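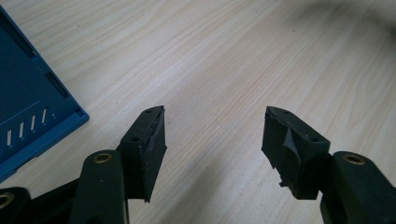

Vol. 3, No. 7

The clerk's waste paper

How the offices of a Greek-ruled Egypt ended up wrapped around the dead

In the second century BC a village clerk in the Fayum, the low green basin south-west of modern Cairo, had a problem familiar to anyone who has worked in local government. He had too much paper. There were lists of plots, lists of farmers, lists of what had been sown, copies of letters to his superiors and copies of the letters that came back, many of them asking why the last report was late. When the office had finished with the rolls they were sold or thrown out, and a good part of them went to the undertakers.

Egyptian workshops made mummy masks and chest covers out of a material now called cartonnage. Earlier it had been made of linen. Under the Ptolemies, the Macedonian dynasty that ruled Egypt after the break-up of Alexander's empire, workshops in several districts took to using old papyrus. Sheets were torn or cut, stuck together in layers, covered in plaster and painted. A mask might have a tax account behind the eyes and a petition about a stolen donkey under the chin.

The Vasylenko papyri came out of pieces like these. There are 106 fragments in the catalogue, most of them no bigger than a playing card, and they have been kept at Kiditz since the museum there took them over from a private family. A full edition is being prepared by Sirkka Rautiainen, a papyrologist who has worked on Ptolemaic land records for most of her career, and Olesia Zinchenko, who reads the demotic. Leker will publish it. The first part, covering the Greek accounts, is promised for January.

The texts are not exciting in the usual sense. No king appears in them except in the dating formula at the top of a sheet. There is no battle, and the one riot that Rautiainen thought she had found was a misreading of a word for a canal bank. What they have is a village, seen from a desk, over a run of seven years.

Surveying the fields

Everything in the clerk's year began with the flood. The Nile rose in summer and fell in autumn, and when the water went down the land had to be measured again. Boundaries had shifted, some ground had stayed dry and some was waterlogged. The clerk walked the fields with his assistants and wrote down, plot by plot, who held each piece, how large it was and what was to be grown on it.

Land fell into several classes. There was royal land, worked by tenants who paid rent in grain. There was temple land, which paid too, on other terms. And there was land granted to soldiers, who held it in return for service and in practice often let it to somebody else. Each class had its own rates, and a plot could move from one to another when a holder died or fell into debt. One of the longer Vasylenko fragments, number 4 in the new numbering, is a page of a survey in which three of the entries have been struck through and rewritten in a smaller hand. Zinchenko believes the second hand belongs to somebody at the district office who had come to check the work.

The main crop was wheat, with barley, lentils and fodder plants in rotation. Rent in wheat was carried by donkey to the village threshing floor and then to the state granary, where it was measured into the account of the king. From there it went by boat down to Alexandria. The clerk did not handle the grain himself. He supplied the figures against which the granary officials took it in, and when the two sets of figures disagreed there was more correspondence.

Two languages, one office

Rule by a Macedonian court meant that the higher levels of government worked in Greek. Most of the people in the fields spoke Egyptian. The village clerk sat between them and he was very often an Egyptian who had learned to write Greek for the job.

It shows in the pens. Egyptian scribes traditionally wrote with a rush, frayed at the end like a fine brush. Greeks used a cut reed with a split point. Some of the Greek at Kiditz was written with the rush, giving thick, soft strokes that narrow suddenly where the writer has turned his hand. Zinchenko can sort those fragments from the others without reading a word. She has also found short notes in demotic in the margins of Greek accounts, mostly names, apparently added so that the writer could find a man quickly in a long column.

Names are a difficulty of their own. The same farmer might use a Greek name in dealings with the district and an Egyptian one at the temple. Rautiainen spent the best part of a winter on two men with neighbouring plots, identical rents and fathers who seemed to share a trade, and came to the view that they were one man. The edition will give both possibilities.

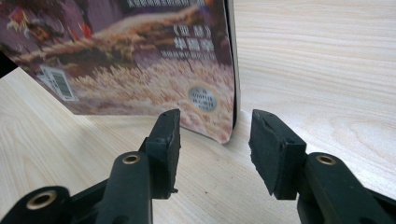
Land registers have never done much for the popular picture of the ancient world. General histories of the period give a chapter to the court at Alexandria, another to the wars in Syria, and a page or two to the peasants who paid for both. Covers can follow suit. The glossy book on the table, all purple and brown, red and gold, has its painted figures small and blurry up in a corner and a golden-brown band sweeping across the middle, and I have looked at that band more than once and thought of a ridge of grain. It could as easily be a pathway. Either would suit the Fayum, where the paths ran along the tops of the dykes and the crop stood on both sides.

Getting them out

Taking cartonnage apart is slow and it cannot be undone. Older methods sacrificed the painted surface, and many masks were lost before anybody recorded what they looked like. The pieces behind the Vasylenko collection were dismantled decades ago, by whom and with what we do not know. The family kept the papyrus and no notes. Plaster still sits on the back of several fragments, and in places the ink has been lifted off one sheet and left in mirror image on the next.

Museums are now much more reluctant to do it at all. At Drillum, where a smaller group of related pieces is held, a chest cover with writing visible along its torn lower edge has been left whole. Imaging can pick up some of the ink on the inner layers. Rautiainen has read parts of four lines that way, enough to recognise the same village and perhaps the same office. She would like the rest, but she agrees with the decision and says the cover is somebody's burial as well as a text.

There is the question of origin, too. Papyri were bought and sold freely for a long time, with little care about where they had been dug up, and a dealer's word on the matter was worth little. The Vasylenko family bought in Cairo and kept the receipts, which give prices and no findspots. The village has had to be worked out from the texts. It is mentioned in other published papyri, always in passing, and its site has not been identified on the ground.

What the clerk wanted

Among the last fragments in the catalogue is a draft letter. The hand is quick and there are corrections between the lines. The writer tells a superior that the survey cannot be sent in by the day named, as the water is standing in the eastern fields and two of his assistants have been taken away for work on the dykes. He asks that they be sent back. He asks also for papyrus.

The reply has not been found. On the back of the draft, upside down and in a different ink, is an account for the following season: wheat, wheat, lentils, barley, a plot left unsown, and a total that Rautiainen has checked and found to be wrong by a small amount in the king's favour.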